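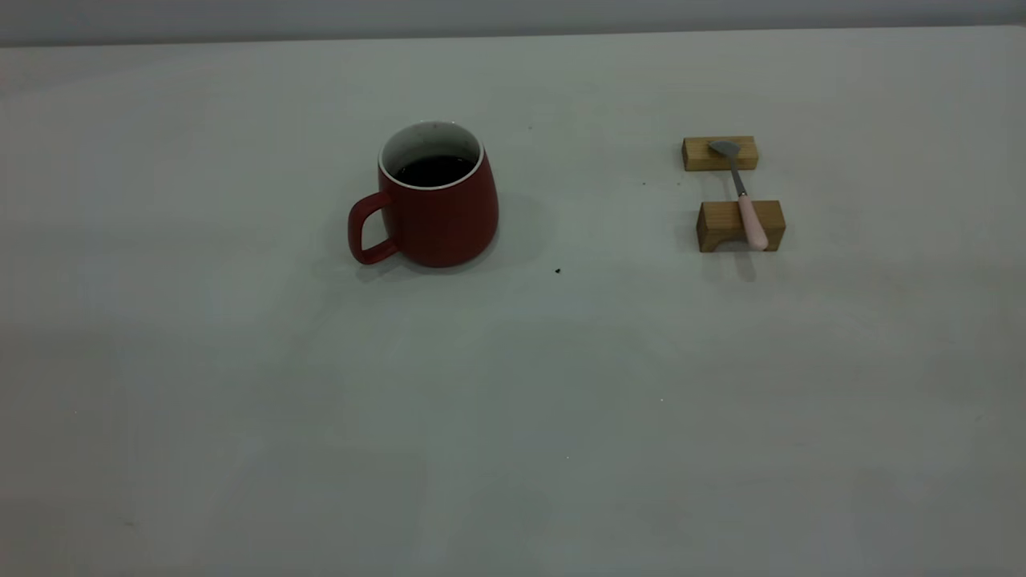
How a Robot Learns to Stir

A robot does not know what a spoon is. At the Tirngate lab, it learns from examples. One example is a recording of a single job, from start to finish.

The job is stirring a mug of dark liquid. A spoon rests on two wooden blocks, which hold its handle above the table. A person steers the robot arm by remote control — pick up the spoon, stir, put it back. The computer stores the camera pictures and the position of each joint.

Then the mug is moved a little and the job is repeated. If the mug never moved, the robot would only learn one spot.

Tahsin Khondokar's team has recorded 3014 examples. Of these, 65 show a dropped spoon. They are kept in a separate folder and labeled "failed."

Word to know
Data: stored information that a computer can use.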